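3.2 Stamina as a limit on player aggression

In the previous section we described how action games for phones give the player a set of moves that are always available. In this section we consider the games which put a cost on each move. We use the word "stamina" for any value that goes down when the player acts and comes back when the player waits. Some games show it as a bar, others only by the breathing of the character or by a slower animation.

Our material is the runner Grindia, in the version of March 2020, together with the play logs which its studio Plerkex kindly shared with us. The logs contain 1480 sessions from 102 players. Sessions shorter than two minutes were removed before we received the data, so we can not say anything about players who left the game very early. In Grindia a jump costs little, a slide costs more, and a strike costs the most. When the bar is empty the character continues to run but can not strike for a short time, and most deaths in our logs happen in this time.

Correia and Portela argued that players read such a system as a punishment and learn to avoid the costly moves. Our logs support this only in part. New players do strike less after their first death from exhaustion. However, after more than 25 sessions the same players strike again as often as in the beginning, but they choose other moments. They wait for a group of enemies and use one slide to pass under the first and one strike for the last. Barros, who interviewed some players of the older game Himora, found a similar habit and called it "saving for the crowd". We keep his term.

A question which remains open is whether the visible bar is needed for this learning. Plerkex made for us a second build of Grindia without the bar, where the only sign of low stamina is the sound of breathing. Unfortunately many players play without sound, and the comparison between the two builds is therefore weak. Among the players who told us that they used headphones, saving for the crowd appeared later but it did appear. Pettigrew suggested to us that vibration of the phone would be a more fair replacement for the bar, and we agree with him.
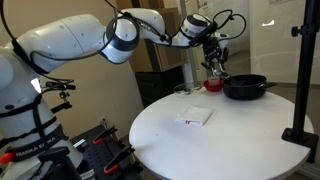 Figure 2. Robot arm and round table.

The length of the recovery time also has an influence. In the normal build the bar begins to fill as soon as the player stops to strike. In Himora it begins only after the character has landed from a jump, and the players described by Barros complained about it often. A delay of this kind makes the rule harder to guess, and the players spoke of the game as "unfair" even when they could explain the rule correctly. We did not change the delay in Grindia, so a direct comparison is not possible here.

Finally, the price of upgrades must be mentioned. A player of Grindia can buy a longer bar with coins collected in the run. Du considers that such upgrades remove the decision which stamina was designed to create. In our logs the players with the longest bar strike more, but they also reach parts of the city where the enemies are more dense, and we could not separate these two effects. We come back to this problem in section 4, where the levels are of fixed difficulty.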